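Notebook entry – Oct 23, 2022
Furniture survey, open room at Nutholm. Pages continue from the July plan.

Purpose today: settle the position of the white desk and the stored seating before the Flilto order is confirmed. Order ref. 2678. Nothing gets moved until the shelf load is checked.

Desk. White top, round gray cable grommet set into it. The two books stay at the far end as the reference mark for the plan (red one underneath), so please leave them there. Desk axis is still skewed relative to the long curved counter. Clearance between desk and counter to be taken with the chair in place, as that is how the desk gets used.

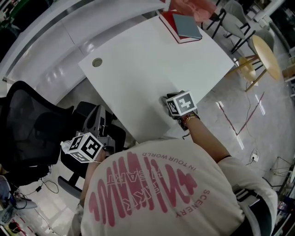

Fig. 1. Desk in use, books at far end, curved counter behind the chair.

Gray chairs beyond the desk are outside the survey. Same for the round side table and the low stool. They drift and I am not going to dimension them.

Task chair at the desk is black with a mesh back. With the chair turned, the armrest needs 50 mm more than the July plan allows. Plan to be corrected.

Next, the storage rack. White metal, four tiers, holding the seating from the Gevby lot. Dark green chairs on the upper tiers, with one white-backed chair among them on the third. Some are upside down and some on their sides, which makes the load per tier hard to estimate. Yellow label on the front beam of the third tier, to be copied into the register. 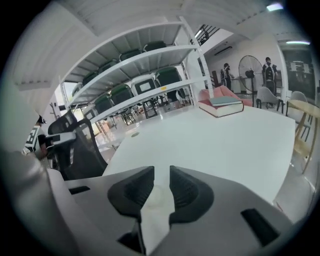
Nutholm Workshop / Interior Fit-Out Group / Room Log

Pink sofa and the standing fan are to the right of the rack when viewed across the desk. Both remain. The fan needs a free circle on the plan; use the cage diameter, 412 mm, plus margin.

Stair railing and the wall air conditioner limit what can go on that side. No tall units below the railing.

Overhead. Ceiling is white corrugated panel with fluorescent fittings. Desk position should be judged against the strips as they hang now – the Wieczorek drawing has them on a regular grid and I would not trust it. By the window there is daylight as well, with greenery outside. Light stand near the window to be drawn with its legs spread.
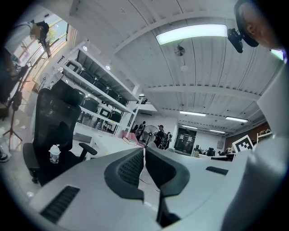 Rack, second pass

Checked from the desk side, looking up at the shelf boards. The seats with green tops are lined up in a row on the upper board, handle cut-outs visible on the nearest. White shell is on the board below, between black-and-green ones. Chair legs and bases are on the floor under the rack and take up space that the July plan shows as clear. 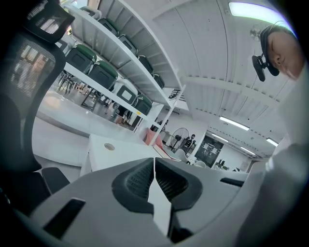 Fig. 4. Shelf boards with seats, legs on floor below, yellow label on lower board.

Open items:
Copy label text to register, sheet 101.
Get tier rating from Gevby in writing.
Redraw lighting from site, discard the grid.
Decide on the leg storage – crate or second rack. Crate is cheaper, but it has to fit behind the task chair.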